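Last updated: June
Posted by Panyasiri

Washing up and kitchen care: your questions

I get asked the same things over and over about looking after steel worktops and plastic kitchen bits, so I've put my answers in one place. I ran the kitchen at a little café in Pesness for 17 years and I've scrubbed more than my share!

What do you clean stainless steel with?

Warm water, a squirt of washing-up liquid and a soft cloth. I wipe along the grain (look closely and you'll see faint lines) and dry it straight away with a tea towel. If you leave it to dry by itself you'll get spots, especially if your water is as hard as ours.

Can I use bleach on it?

Please don't. It can pit the surface, and I learnt that on a sink I was very fond of. For stubborn marks I make a paste of bicarb and water, leave it for 30 minutes and rinse well.

My white plastic has gone yellow. Is it ruined?

Probably not! If it's a food stain, such as curry or tomato, try the same bicarb paste and then a day on a sunny windowsill. If it's old age or heat, I'm afraid you're stuck with it. I have two cream-coloured tubs that used to be white and I've stopped minding.
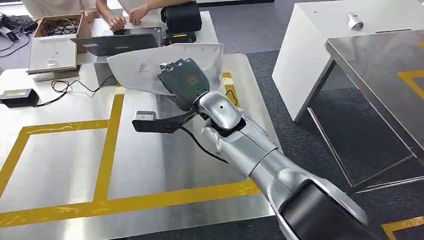
Curved white plastic over a stainless steel table.

Will plastic scratch a steel top?

Plastic on its own hardly ever does. It's the grit underneath, so wipe first and lift things when you move them. Dragging is how I got the long scratch next to my cooker.

How do I get rid of scratches I've already got?

Fine ones can be softened with a drop of oil on a cloth, which hides them for a week or so. Deep ones stay, though they do blend in once you've got more than four of them.

Do you sell your cloths?

I don't, sorry. I buy mine from the market in Zalholm, and any soft cotton one will do the job. Old pillowcases are lovely for drying too.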